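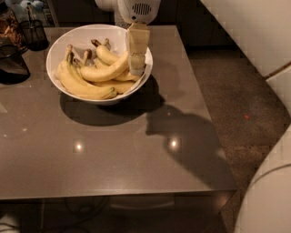
Mansour wrote on 4/15/25:

> The seller says the frame and engine numbers match and the whole
> bike was gone through top to bottom two winters ago. 2,945 miles on
> it after the rebuild. New tank decals, new seat, paint done by
> Drakedari. I rode it up the road and back and it pulled fine. He has
> a folder of receipts and he's firm on the price. I'm inclined to
> take it. Would anyone here talk me out of it?

I'll have a go, Mansour, though you sound pretty well sold already.

First the mileage. 2,945 miles since a rebuild is either very good news or no news at all, depending on when those miles were ridden. If he did most of them the first summer and it has been parked under a sheet ever since, then you are buying a bike that has been sitting, and sitting is what kills these. Ask to see the old registration slips or inspection papers. If all he has is the odometer, remember that an odometer on a bike this age has probably been out of the headlight shell more times than the engine has been out of the frame.

Second, "gone through top to bottom." I have bought two bikes described that way. One of them had been gone through with a can of spray paint. The other had a good bottom end and a cylinder head that must have been lifted off, looked at, and put back on with the same valve guides. It smoked on the overrun from the day I got it home, and the seller was very surprised to hear it.

So go through the folder properly. What you want are machine shop bills: bore size, crank work, who did the balancing and to what factor. A receipt for a gasket set and a box of pistons shows that somebody bought a gasket set and a box of pistons. If the pistons are Kimum, ask which batch. I ran a pair of theirs and had no trouble, but I know the ring gaps came out of the box too tight and I had to file them. Somebody who did this job himself will remember doing that. Somebody who didn't will change the subject to the paint.

About the paint. Drakedari does lovely work and charges for it, and I wouldn't pay one dollar extra for it on a bike I meant to ride. Look underneath. Look at the inside of the fenders, the back of the primary cover, the threads on the drain plugs. Pull the seat if he'll let you and see whether the wiring is new cloth or old cloth with new tape on the ends.

Matching numbers I would treat as unproven until you've had a flashlight and a mirror on them. The factory stamps on these were a bit sloppy and slightly uneven. Very neat stamps on a very flat pad worry me more than ugly ones. Take rubbings or close-up photos and send them to the registry before you send him any money. They charge a small fee and take a while. If he can't wait for that, there's your answer.

Up the road and back is too short. Anything will pull fine for that long. Get it properly hot, shut it off, go and have a coffee, and then see if it starts again. Mine would start on the first kick cold and then need 91 kicks and a push once it was warm (condenser). Listen to the gearbox in second under load and again on a closed throttle. Put some cardboard under it while you stand there talking. They all drip, I know, but there's a drip and there's a puddle, and where it comes from matters more than how much.

Then there's the tires. He didn't mention them, or you didn't. If they have a lot of tread and old date codes, budget 300 for a set with tubes and fitting, and take it off the price. "Firm" usually lasts until somebody turns up with cash and a list.

One more thing. Somebody on here is bound to tell you that the Trandlow electronic ignition kit fixes the hot starting. It may. I've seen one work and one go dead at a gas station in June with no warning, and you can't fix that one with a matchbook and a screwdriver the way you can a set of points. If the bike already has one fitted, ask if the old points plate comes with it.

I'm not saying it's a bad bike. It could be everything he says. But nothing in your message comes from anywhere except the man selling it, apart from one ride up the road - and I'd want more than that before I handed over the money.

If you do go back, post what's on the machine shop bills, and a picture of the engine number if he doesn't object. I'd also like to know which carburetor is on it.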